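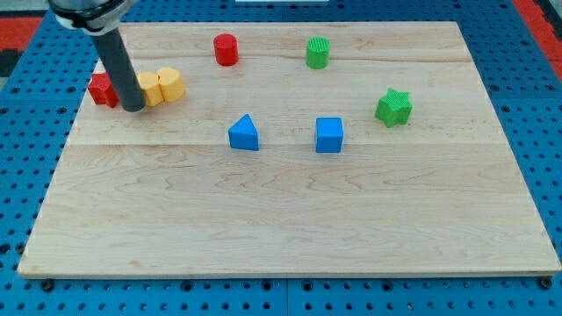 Coloured blocks on the maple board at one of our tabletop stations, with the arm's rod lowered beside the yellow and red ones.

About Us

Welcome, and thanks for stopping in. We're Gistard, a small company in Brenport that gathers examples for robots to learn from. If you've come from one of our partner labs you probably know all this already, so feel free to skip down to the part about visiting. Everyone else, put the kettle on, because we do like to talk about our work and we've been told this page is longer than it ought to be.

What we do

A learning system that is meant to move things around a table needs to see a great many things being moved around a table. Somebody has to sit down with an arm and do it, over and over, with the blocks in a different arrangement each time, and somebody has to write down in plain words what was being asked for. "Push the blue cube toward the green star." "Bring the red cylinder down to the front of the board." Our operators do the steering, our writers do the wording, and quite often they swap chairs halfway through the afternoon (it's easier on the wrists, and you write a much better instruction once you've had to follow a bad one).

We call each of these short pieces of work a run. A run has a starting layout, an instruction, the movement itself and a note from the operator on how it went. We keep the untidy ones too. A block that tips over, or slides past where it was wanted and has to be coaxed back, has plenty in it worth learning, and our partners ask for those runs more than you might expect.

How we got going

Gistard began with 2 tables in a rented room above a bicycle shop on MacDonald Street, where the stairs were so narrow that the first arm had to go up in pieces. Our first order was for 500 runs, all of them pushing. We were very proud of it and also very slow, and by the end we had rewritten our operator handbook from the first page to the last. Bits of that second handbook are still in use today, including the section on describing colours and shapes so that two people reading the same sentence reach for the same block.

These days we're in the old cannery building at Otetbridge, a short ferry ride from the centre of Brenport. We have a proper loading door, good north light and a lunch room with a view of the harbour, and we've filled the place with more tables than we once thought we'd ever need. The larger of our two halls is for tabletop work and the smaller one is for everything that won't fit on a table.

The blocks

People who tour the floor always ask about the blocks, so a word on them. Simple shapes in plain colours make for clear instructions, and they still behave differently from one another when you push them. A cylinder standing on its end will travel quite happily. A star has its own opinions about which way it would like to turn! Our tabletop set-ups are changed over between runs from a printed stack of 126 starting layouts, some spread wide and some crowded together, and the crowded ones are where a new operator really learns the job. Getting a single block out of a cluster without disturbing its neighbours takes patience and a light touch on the controls.

Our people

There are 64 of us now, counting part-timers. Among us are former sign painters, a couple of retired crane operators, nursing students, a piano teacher and quite a few folks who answered a card on the grocery store bulletin board. No background in robotics is needed. Every new operator gets paid training alongside an experienced one, and shifts are kept short so that the work stays careful. We hire in the spring and again in November, and we'd be glad to hear from you at any time of year.

Come and see us

We open the tabletop hall to neighbours, school groups and the simply curious several times a year. Tours are free and take a little over an hour, with tea and date squares afterward in the lunch room. The floor is level throughout and there is parking on the harbour side of the building. To arrange a visit, leave a message at the front desk and let us know how many are in your party.

Page last updated Jul 21, 2026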